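Support > Two-Arm Cells > Set-Up Guide > Section 4: Stalls and hard contact

Stovville bench cell, Wuvley controller
Revised Apr 15, 2020

Read this before you clear a stall. Most of the damage we get back at the shop comes from people hitting Resume.

What a stall is. An arm gets told to go somewhere, something solid is in the way, the joint keeps pushing. Controller sees the current climb and holds both arms. Motors are still ON in a hold. The arm is stiff and still leaning on whatever it hit.

Usual causes, worst first:
- work height taught on a different bench
- part moved after teaching
- cable pulled tight at the wrist
- fingertip loose or changed out, offset not updated

CAUTION: Hands out before anything else. A held arm can drop or spring back when it lets go. Clearing a stall takes 2 people, one at the stop button the whole time.

CAUTION: If the workpiece is electrical (power strip, adapter, lamp base) pull its plug at the wall first. Don't count on the switch on the piece. Metal parts near open sockets, do the math.

4.1 Clearing the hold

1. Press stop. Wait for the Wuvley light to go solid amber.
2. Unplug the workpiece at the wall. Wall end, not the piece end.
3. Look at both arms from the side, eyes level with the table. Work out which one is touching and which one is only close. The log gets this wrong when they stop in the same instant.
4. Support the touching arm under the forearm link. Not by the gripper, not by the strap loop.
5. Second person holds the release. Raise the arm straight up, slow. Don't drag it sideways, tips will catch in a slot or an edge.
6. Let go of the release, arm locks again. Then do the other arm even if it looks clear.
7. Park both. Power down.

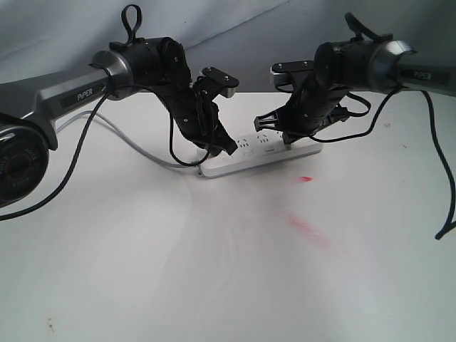
Can I skip the second arm if only one of them stalled?
Do both. The controller froze them together, and on restart the second arm picks up from its last target, which may run right through the space you just cleared.

4.2 Checks before restart

1. Fingertips. Wiggle each one by hand with power off. Any play, tighten the screws and redo the offset.
2. Mounting plates at the gripper. Snug, flat, no daylight under them.
3. Wrist cables. Slack loop on each side, nothing pinched, nothing that can hook the part or the other arm. Turn the wrist by hand end to end and watch the loop. If it goes tight anywhere, re-route it.
4. Workpiece. Cracked housing or a chipped socket goes in the scrap bin. Do not plug it back in to see.
5. Wipe the table. Grit under the part changes the height.
6. Re-teach the work height on THIS bench, with the part in place. Not the number from the old sheet.

NOTE: Joint warm after a long hold? Leave it off until it's cool to the touch. Warm joints read high and you'll get a false stall on teh first move.

4.3 First run after a stall

1. Slow speed, left arm only, right arm parked. One full cycle.
2. Swap. Right arm only.
3. Both arms, still slow. Keep a hand at the stop.
4. Normal speed only if all three were clean.

If it stalls again in the same spot stop there. Save the log and write down the part, the step name and which arm touched. Send it to the Vusero desk. Don't raise the force limit to get past it, that setting is locked for a reason and the unlock voids the arm cover.

If it stalls in a different spot each time check the bench clamps, then the base bolts. Loose base looks like a bad program. We've swapped out good controllers over this.

NOTE: Cells on the Warrier base kit have 4 bolts per arm, and the back ones are hard to reach. Check them anyway. Torque chart for the base gets added in the July revison, until then use the card in the lid.

Keep saved logs for 24 months.

Vusero Support Desk, Stovville | Contact us | © 2020 Vusero | Back to top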